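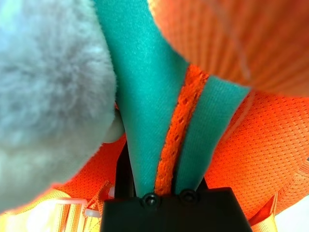
Lost to Lokville 44-30 and my ribs know it. We were up at half time, that's the bit that stings. Svend ran one in from way out, Kgomotso got another straight after, then we came back out and couldnt hold the ball for more than a couple of phases. Two tries to them off our own scrum. Two! Chantelle had driven all that way to watch and was very nice about it, which was worse. Grey fluff and a teal strap. Nice colour, that teal. Better than our away socks.

Fri 23 January, forgot to put that at the top.

Tumelo off with the ankle before the break. Strapped, iced, grumpy. Says he's right for training, he is not right for training. Zinhle will have to go to fullback and she hates it there, will hear all about it in the car.

Ref was ok. One forward pass he missed but we got away with a knock-on near their line so call it even.

To do — wash jerseys tonight, not Sunday. Ring Svend re the lineout calls, he changed two of them in December and half the pack still dont know. Mouthguard, mine's chewed through. Pay subs.

Tackling was good but. First half anyway. I made a decent one on their big number eight and he went down like a wardrobe, felt that all the way home. Knee ok. Shoulder a bit off, heat pack then bed.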